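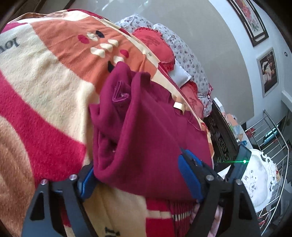

7月 Kulel 購買メモ（ハンドグリッパ2台目まわり）
午後2時すぎから書き始め

今日は布ものの続きをやりながら、頭の半分はずっと見積もりのことを考えていた。下期の機材枠が1,519ユーロで確定したと昼前に連絡が来たので、忘れないうちに全部ここに書いておく。あとでKobeが読むはずなので、Kobeへの質問も混ざってます。

まず金額から。

枠　1,519
ハンドグリッパ本体 1台（Riltlow、Vendumow経由）　648
収録用ノートPC 1台　729
指先パッド替え 1式（Wouters）　78
合計　1,455
残り　64

全部ユーロ、税込み、送料はVendumowの分だけ込み。Woutersの送料はまだ聞いていない。残りが64しかないので、ここで送料がどーんと来るとちょっと困る！前回は取りに行ったから送料のことを何も覚えていない。

本体について。
Riltlowには新しい型も出ていて、正直そっちにすごく惹かれたんだけど（持ち手の角度が変えられるらしい）、今回は今のと同じ型でいくことにした。データの見た目を揃えたいのがいちばん大きい。指の形が変わると、画面の下半分に映り込むものが全部変わってしまう。いま使っているのは黒い樹脂の指に三角の抜きが入っていて、内側に青いゴムっぽいパッドがついている、あの見慣れたやつ。2台目だけ指が白かったり太かったりしたら、学習側の人たちにまた怒られる。怒られるというか、静かにファイルを分けられる。あれがつらい。

それと、型が同じなら部品を融通できる。ネジ1本なくしただけで半日止まった日のことを思い出すと、これだけでも同じ型にする理由になると思う。あの日は結局Kobeが引き出しの底から似た長さのを見つけてくれて、でもワッシャが合わなくて、最後は輪ゴムだった。輪ゴムのまま録った分は使っていません、念のため。

納期はVendumowの返事だと「在庫あり、発注後すぐ」。この「すぐ」をどこまで信じるかだけど、前回は「すぐ」がひと月だった。だから今月中に出せば、寒い時期用の衣類の収録には間に合うはず、という計算をしている。間に合わなくても1台で回せるように順番は組んでおく。

パッドについて。
ここがいちばん書きたかったところ。
いまの課題は、家のベッドの上で厚手の服をつまんで持ち上げる、畳む、よける、というやつで、下に毛足のある毛布が敷いてあることが多い。えんじ色のニットだかフリースだかの厚いのと、ふかふかの毛布の組み合わせなんかは見るからに手強い。服だけつまみたいのに、深く入れすぎると下の毛布まで一緒に噛んでしまうし、浅いと表面をなでるだけになる。こっちの腕の問題も大きいけど、パッドの表面がへたってくると、はっきり分かるくらい滑る。

で、替えのパッドを1式入れることにした。Woutersの見積もりが78。最初は「ゴムに78か…」と思ったんだけど、左右そろいで予備まで入った数なので、割ってみたらまあ納得した。同じ青で頼む。前に電話で「灰色ならすぐ出せますよ」と言われてちょっと揺れたけれど、上に書いたのと同じ理由で色は変えない。青で待つ。

自分で型を取って作る案もあった。Kobeがシリコンを混ぜる気まんまんだったのは知っている。ごめん、今回は買わせてください。硬さを揃えるところから始めると、それだけで一つの研究になってしまう。ただ、試作をやめろという話でもなくて、残りの64から材料を少し買うのはありだと思う。どうだろう。

パッドの交換基準はまだちゃんと決まっていない。いまは「滑ると思ったら替える」で、つまり気分。下期からは、つまみ損ねの多かった日を記録につけておいて、それを見て替える時期を決めたい。記録の欄を一つ増やすだけなので、今週のうちに様式を直しておく。→ 私がやる

ノートPCについて。
729のやつ。いま使っている古いのは、長めの収録を2本続けて移すと途中でファンが全力になって、そのあと何も言わずに止まる。今日も一回止まった。コピーはやり直して全部そろっているのを確認済み。
条件は、読み出しが速いこと、軽いこと（人の家に持っていくので）、充電が普通の口でできること。画面はきれいじゃなくていい。色を確認する作業は戻ってからやる。
メモリをもう一段上げたいという声があるのは分かっているけど、上げると枠から出る。出ます。計算し直しても出ました。あとから足せる機種かどうかだけ、発注の前に確認する。
中古も見た。安いのはあったけれど、保証がないものを持って外へ出るのはちょっと怖い。先方の家で立ち上がらなかったときの、あの空気が苦手で……。

今回買わないもの。
・三脚と追加の照明。家の中の明るさはそのままで録る方針なので、いらない。
・持ち運びケース。ほしい！ほしいけど、当面はタオルで巻いて工具箱に入れる。指の先に力がかからない向きで入れること。上に重いものをのせないこと。
・レーザーまわりの予備部品。緑の点はいまのところ困っていないし、価格表にも単品で載っていなかった。Vendumowに単品で出るのかだけ聞いておく。出ないなら、壊れたときは本体ごと修理に出すことになるので、その分の金額を来年の枠に書いておかないといけない。

2台になったときの運用も少し考えた。
同じ部屋で2人同時に録るのは、たぶん狭い。ベッドのまわりは椅子やら棚やらがあって、立てる場所が限られる家が多いし、お互いの腕が映り込む。なので、1台は寝室、もう1台は台所か居間、というふうに部屋で分けるのがいいと思っている。PCは2台になるから、移す作業も部屋ごとに済ませられる。ここは一回やってみないと分からない。

あと、個体差の確認をどうするか。2台目が届いたら、いきなり外に出さずに、同じ服を同じ置き方にして1台目と交互につまんでみて、閉じきる位置がずれていないか見たい。1台目が来たときにこれをサボって、あとで左右の指のそろい方が気になり出して、さかのぼって確認するはめになった（やったのは私です）。確認用の服は、厚いの、薄いの、滑るのを一枚ずつ棚に確保しておく。勝手に着て帰らないように。

Kobe Vanhoveへの質問まとめ
・Woutersの送料、前に払ったときの控えが残っていたら見せてほしい。
・古いPCは予備に残す？それとも机の上の書類仕事用に回す？私は残したい派だけど、止まるPCが手元にあると、つい使ってしまう気もする。
・シリコンの材料、64の中でどこまでいける？ほしいもののリストを書いて机に置いてください。
・Vendumowの窓口の人が替わったと聞いた。前の人に送ったメールが返ってこないのはそのせいかも。新しい宛先を知っていたら教えて。

発注の順番は、本体→パッド→PCのつもり。納期が読めないものから先に出す。PCは値段が動くので、見積もりの期限を見てから決める。もし上がったら残りの64で吸収して、それでも足りなかったら、パッドは手持ちを使いきるまで待つ。できればそれはやりたくない。厚手の服の季節に、へたったパッドで毛布と戦うのはもういやなので。

夕方5時追記
Vendumowから返事が来た。本体は648のままで据え置き、付属のネジ一式も入っているとのこと。やった！単品のレーザー部品については「確認します」だけ。Woutersはまだ返事なし。明日の朝もう一回電話する。注文書の下書きは共有フォルダの購買のところに入れたので、Kobeは型番のところだけ見ておいてください。1台目の本体に貼ってあるシールの番号と、私が打った番号が合っているかどうか。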